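Handheld grippers vs teleop for small stuff, what are you using?
Posted by zulema_a (Zulema Alarcón), October

zulema_a
Trying to settle this before Thursday. Task is sorting wrapped candy into a shallow box, two hands. We have 855 demos by teleop and they're slow, 14 seconds a pick on a good day. Thinking of redoing the lot with handhelds.

nivlow
Do it. You feel the wrapper slip in your hand, no lag, no joystick. I got 800 in the time teleop gave me maybe a third of that.

Trikia
Disagree. Handheld demos look great and then the arm cant reach half the poses. People twist their wrists in ways no robot will. With teleop, if you did it the robot can do it.

nivlow
So filter the bad ones?? Still faster.

Trikia
Filter how. You dont know which are bad til you replay them

fullusport
both right imo. Handheld for bulk, teleop for the last few hundred. Henríquez on the other board does it like that. What matters more is mixing up the candy, twist ends and flat packets grab totaly different.

zulema_a
ok here's handheld on the flowered tablecloth, grippers open in one, closed on a red wrapper in the other 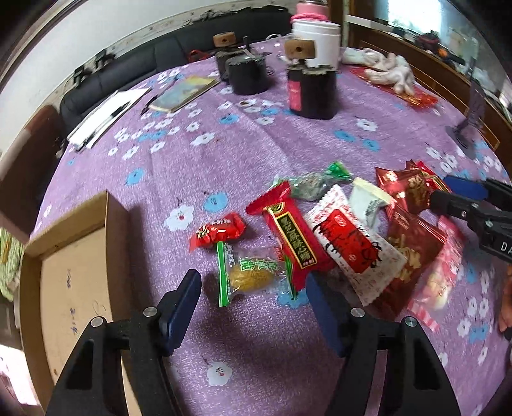
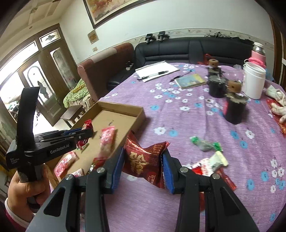

Leaning handheld then, but I'll keep 4 of the teleop sets for the comparison. Trikia, point taken on wrists, going to ask people to keep their elbows low and go slower near the box. Still dont know what to do about crinkly wrappers. Grab by the twist or by the middle?

nivlow
middle

Trikia
Twist. Middle crushes the soft ones.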